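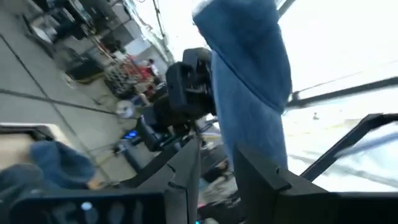

Blue things, gray things

My sister-in-law Cúc Hứa has a rule for small clothes: everything soft goes on the table first, and only after that you decide. I tried it with the caps and socks.
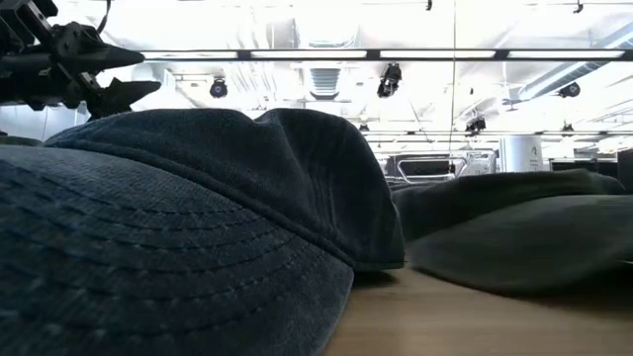
The navy denim cap, a little faded on the brim.

I like this cap very much. I bought it in Havby for 55 crowns, and the stitching on the brim is still good. Denim should not be folded, so I let it keep its round shape.
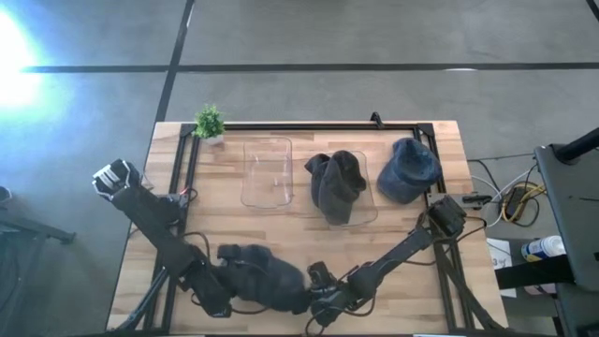

Havby, 3 March 2019

The two clear trays are for sorting, one for socks and one for caps. The plant stays in the corner because I enjoy the green color next to so much blue and gray. A dark gray sock was waiting for its pair, and I am still not sure

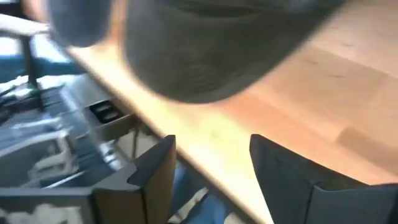
that I own the second one. Thu Võ told me to keep a single sock until December and then use it for cleaning shoes. I think I will do the same.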